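Gripper comparison, August: stock fingers against the Prultia set

Bench notes and pictures from the sorting trials. Both finger sets were run on the same arm with the same controller settings, 30 picks per object type. Gaetano Sorrentino wrote the task list and kept the log. Objects are desk supplies: small plastic staplers and rolls of tape, with orange baskets at the back of the table.

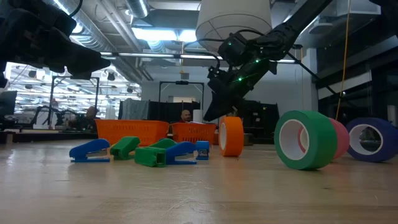
Tape standing on edge is the harder case for both sets. A closing offset of 4 mm is applied at the fingertips, and the approach angle is fixed for each run. Staplers are approached across the narrow side whatever way they lie.

Wrist cables were rerouted on Thursday, before run 17. Earlier runs are kept in the log but left out of the comparison. Controller firmware is build 201 throughout.

Next page: Figueiredo pads, same objects.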